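"I listen to the board before I cut it"

2/21/25
Reading time: 2 min
Print | E-mail this article
11 comments | 40 shares

Ursina Ortner makes kitchen tables and cutting boards in Grikport, in the old dairy building behind the station. She learned the trade late. Until she was past thirty she worked in the office of an insurance company, and she says that she does not miss it, only the canteen.

We meet in the morning and she makes coffee on a small gas stove. I ask her how she began. "My neighbor Gion Rüegg had a shed and bad knees," she says. "He needed somebody to carry, and I carried. After one winter he let me use the plane." Rüegg is retired now, but he still comes by and tells her that her glue is too expensive.

Most of her wood is maple, which she buys from a sawmill in Somora. Last August she bought a whole trunk for 3,350 francs and did not sleep well after it. "You pay first, and then you open it and see what you have. It can be gray inside. This one was good."

I ask what good means. She thinks for a long time. "Pale, and with some movement in the grain. Customers believe that they want it straight and quiet. Then they put the hand on a wavy piece and they do not take the hand away."

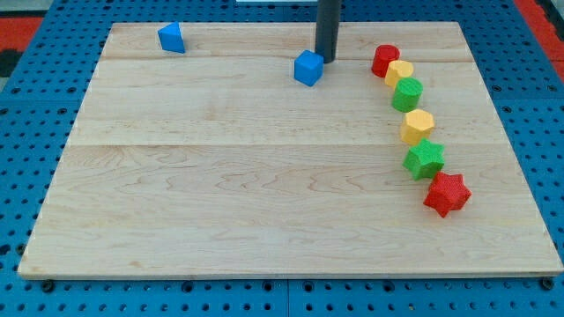
"A table must be allowed to move"

Her customers often ask about cracks. Ortner answers them all with the same letter, which she wrote together with her friend Rosalie Auer. It says that wood grows wider in a wet summer and smaller in a heated room, and that a table screwed down too hard will break itself.

"I had one come back from Endemgate after two years," she says. "They had put it beside the oven. I repaired it and asked for no money, but I also drove there and moved the table myself."

She does not want to grow the business. An apprentice, perhaps, if the right person asks. When I leave she is already sweeping.

Print | E-mail this article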